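The Box of Blocks That Outlasts Everything

There is a box of wooden blocks in most houses I have loved. My grandmother kept hers beside the wood stove, and by the time I came along the paint had gone from the corners and one or two of them had been chewed, possibly by my uncle, possibly by the dog. I must have built the same barn with them 50 times (it always had a very grand doorway and never quite enough roof) and I can still remember the dry clack they made going back in at suppertime.

So when I started looking at blocks for my own front room, I went about it slowly and enjoyed myself far too much. Kultier makes lovely big ones in soft colours, and Valdebenito sells smaller sets, priced in a way that had me put the lid back on and go for a coffee. 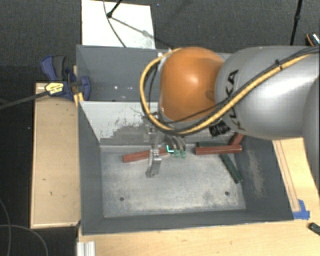
What I kept coming back to was the plain rectangle. Arches and pillars are very pretty in the shop, but it's the rectangles that get used, lying flat for a road, on end for a wall, or leaning together when the farm needs a shed in a hurry! I like them in deep, quiet colours too, the reddish browns and dark greens that put me in mind of old barns and spruce trees.

As for keeping them, a wide, open bin on a low table has done us nicely. A small person can see right to the bottom of it and fish out the very piece they're after, and at the end of the day everything can be tossed back in any old way. Ours lives by the window, next to the good armchair, and I'll admit that I've been known to build a barn or two after bedtime.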